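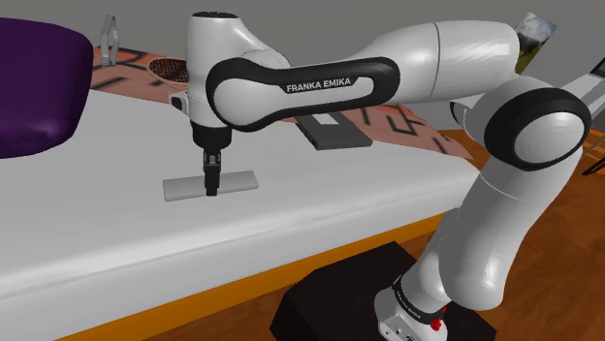
Rendu 3D, longue table blanche

Sujet : Plan de travail blanc ou pas blanc ? (cuisine en long)

moulinette_du_sud
Bonsoir à tous ! Je me lance, ça fait des semaines que je vous lis sans rien poster. On refait la cuisine en avril et je bloque complètement sur la couleur du plan de travail. La pièce est étroite, une seule fenêtre au bout, et tout le monde autour de moi me dit de prendre du blanc « pour la lumière ». Moi j'adore le blanc - mais j'ai deux enfants, un chien et un conjoint qui fait des currys. J'ai un devis chez Salell pour du blanc mat, et un autre chez Coelho pour un gris moyen légèrement moucheté. Il y a 409 euros d'écart, en faveur du gris. Vous feriez quoi ?

tartine72
Blanc sans hésiter. J'en ai un depuis 7 ans, mat aussi, et il est encore très bien. Le curcuma, c'est vrai, ça marque, mais bicarbonate + un peu d'eau, on laisse une demi-heure et ça s'en va presque complètement. Et le matin avec le café, dans une petite cuisine, quel bonheur cette clarté !

Gaspacho
Pas d'accord du tout avec tartine72, désolé ! « Presque complètement », tout est dans le presque. Le mien est blanc mat et j'ai une auréole jaune à côté de la plaque que je vois à chaque fois que j'entre. J'ai tout essayé, pierre d'argile, bicarbonate, même le savon noir de ma mère. Si c'était à refaire je prendrais le moucheté les yeux fermés.

tartine72
Gaspacho, tu as attendu combien de temps avant de nettoyer ? Parce que si ça passe la nuit, forcément...

Gaspacho
Une nuit, oui. Un samedi, avec des invités. On vit, quoi :)

lavandula
Moi je poserais la question autrement : il est où, ton éclairage ? On parle toujours de la couleur du plan et jamais des réglettes sous les meubles hauts. J'avais un plan ardoise très foncé dans une cuisine plein nord et avec deux bonnes réglettes c'était parfaitement agréable. Par contre le foncé montre toutes les miettes et le calcaire, ça je ne le recommande à personne qui a une eau dure.

moulinette_du_sud
Pas d'éclairage sous les meubles pour l'instant, juste un plafonnier assez triste au milieu. Je n'y avais pas pensé, merci ! L'électricien passe de toute façon pour déplacer la prise du four, je vais lui demander un prix.

bricol_oeuf
Attention au délai aussi. Chez Makness on m'avait promis trois semaines, j'en ai attendu 7, avec l'évier posé sur des tréteaux dans le garage. Et demande bien si la découpe de l'évier est comprise dans le devis, chez moi elle ne l'était pas.

tartine72
Très bon conseil pour la découpe. Et demande des échantillons ! Tu les poses chez toi, tu verses du café, du vin, du curry, et tu regardes le lendemain.

Gaspacho
Là-dessus on est d'accord, comme quoi.

moulinette_du_sud
Bon, j'ai demandé deux échantillons à chacun. Le gris me tente de plus en plus, je l'avoue, surtout avec les réglettes. Je reviens vous dire après le test du curry !

lavandula
Pense au vinaigre et à la betterave aussi, bien pires à mon avis.

Contact - Mentions légales - © 2028 Forum Irkik - Haut de page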